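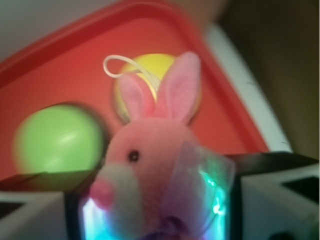
Pink bunny between the fingers, red tray behind. Wrist camera view.

Stornar open day recordings - README

Wrist camera recordings and notes from the open day at the Fambridge lab, October. Written up fast, will tidy later. Ask Stella Muli if something is missing.

What this is

Recordings from the pick and place demo we ran for visitors. One arm, one gripper, one wrist camera, soft toys and plastic balls. Visitors chose the toy, the operator drove the arm. No autonomous runs in this release - those are in the Wosa folder and have their own README.

The day was split into 2 blocks, morning and afternoon. Same arm for both. Table got moved toward the window over lunch so the light is different, don't mix the blocks if you care about color.

Contents

recordings/ - 40 episodes, one folder each
notes/ - operator notes, typed up from paper, spelling as found
calib/ - camera calibration, morning and afternoon kept seperate
splits/ - train and test lists

Each episode folder has the wrist video, gripper opening, joint positions and a short text label. Label is whatever the visitor asked for, cleaned up a bit. "Get the rabbit" and "pick up the bunny" were both left as is. Please don't merge them, the different wording is useful to us.

The demo

Task was simple. Close on the toy, lift, carry it over, let go. Operator stood next to the arm with the visitors behind the tape. Short talk first, then the arm, then questions. The talk ran long in the morning so the first few episodes are rushed and it shows in the joint data - jerky approach, a lot of stopping.

Afternoon went smoother. Stella drove most of it. She opens the fingers wider on approach and comes in slower, you can see it in the gripper values.

Lots of questions about how hard it squeezes. Answer on the day was that the operator sets a limit and there is no touch sensing in the fingers. If you are writing anything about force from this data, don't. Gripper opening is not force.

Known problems

- Close things are soft. Focus on the wrist camera is fixed, and a toy right up at the fingers comes out blurred. The bunny is a good case, balls behind it in the tray are not sharp either. We did not sharpen or filter anything.
- Bright cyan glow low in the view between the fingers. It comes through the bunny's sheer ribbon and turns it greenish-blue. Mask it if your color stuff gets confused.
- The fingers are in view along the bottom. Not cropped. Crop it yourself if you need to, but keep the originals.
- The bunny has a white cord loop over its head. Thin, easy to lose in segmentation. Our first masks dropped it completly and had to be redone.
- Episode 7 has no joint positions. Logger was not started. Video is fine.
- 3 episodes end early, marked "short" in the notes. Keep or drop, up to you. They are not in the test list.
- Time stamps in the morning block run off the arm controller, afternoon off the laptop. Don't line them up against each other.

Labels and masks

Masks were done by hand in Polat, our in-house tool. Classes are toy, ball, tray, gripper, other. Ribbon and cord count as toy. The glow counts as gripper, which is a guess that we stuck with. If you disagree, change it in your copy and say so in your paper.

No masks for background. Whatever is beyond the tray goes in other.

Visitors

No audio in the release. Any episode where a face came into the wrist view was taken out before packing. If you spot one we missed, mail Stella with the episode number and we pull it.

Using it

Fine for teaching and for research. Not for judging how good the arm is - these were driven by people talking to a crowd at the same time. Success flag in the notes is the operator's own call, made on the spot, so treat it as soft.

Please cite as Stornar open day recordings, Fambridge.

To do

- proper file format page
- fix the label spelling in the afternoon notes (or not, see above)
- add the setup sheet, Stella has it on paper
- redo calib for morning, numbers look off in one corner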